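4.2 What people said about snacking at their desks

I'll admit I went into the interviews expecting everyone to fib about how much they eat between meals. Most of them didn't! Fidelina Correa and I sat down with people from 2 offices, Illholm and Rillanetti, and asked them to tell us about the last thing they ate that wasn't breakfast, lunch or dinner. We got long, happy answers, with plenty of detours (one person spent most of the hour on her grandmother's almond cookies, and I let her).

What struck me was how often the word "there" came up. People ate the chips because they were there. They drank a soda because it was there — at eye level, on the way to the printer. Tekle Yilma read the transcripts separately and marked the same thing, so we made it a code of its own and called it "within reach."
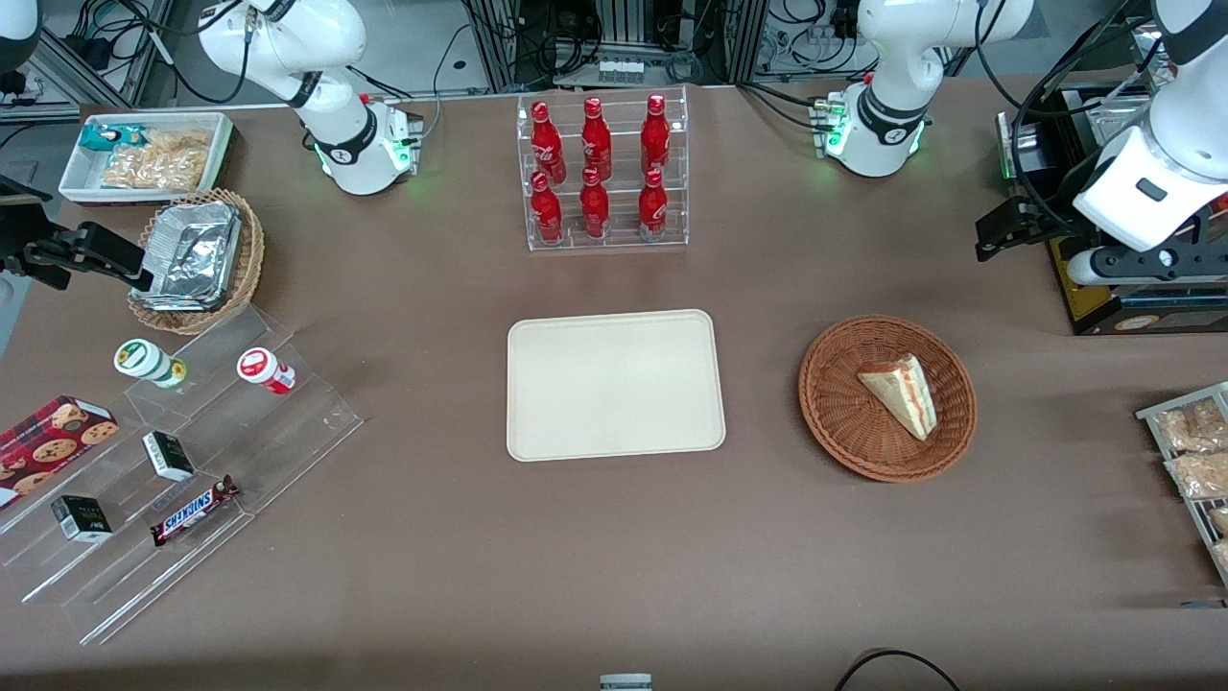

Figure 5. Red Coca-Cola bottles on a clear tiered rack, with other snacks and drinks on the same tabletop.

Hunger got mentioned too, of course, but usually later on and with a bit of a shrug. At Illholm the talk was mainly about the long stretch after lunch. At Rillanetti it was more about company, and people told us they'd wander over when they heard someone else opening a bag. I don't want to make too much of that difference, as the Rillanetti kitchen is right next to the desks and the Illholm one is down a flight of stairs.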